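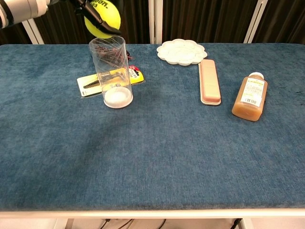

A tennis ball held in a gripper, and a clear cup on the blue-topped table.

Buying your first small robot arm: what to put in the budget

Wed 13 August

I love this hobby, and the best tip I can give is to plan the whole table before you shop for the arm! The arm is the fun line on the list, and it eats the money if you let it.

Start with reach. Tape the outline of your table on the floor, put a mark where the base will go, and measure to the farthest thing you want picked up. Then look at how wide the gripper opens. A tennis ball is a great yardstick (bigger than most kitchen odds and ends, and you may well have one in the garage). If the listing gives no opening width, write and ask. Puvance answered me the same day, Jikon took until after the weekend.

My starter list, besides the arm:

Spare fingertips, $49 for the set. Buy them with the arm and save on shipping.
A sturdy table with a frame you can clamp to, $259 at Skimthorpe. I tried a folding one first and it wobbled every single time the arm stopped.
A soft cloth for the top. Dropped things don't bounce as far, and it's so much quieter.
Cable ties and a power strip. Cables pile up under the table faster than you'd think.
Practice objects, free! Cups, bottles with the cap on tight, a paint palette, little plastic cases. Mix round with flat and see-through with solid.

My whole setup came to $3116, arm included, and I saved for it from January on. Leave a bit over for a second set of fingertips too.

One more: check the warranty before you pay. Six months felt short to me, so I held out for a longer one.

Next up, cleaning the cloth top.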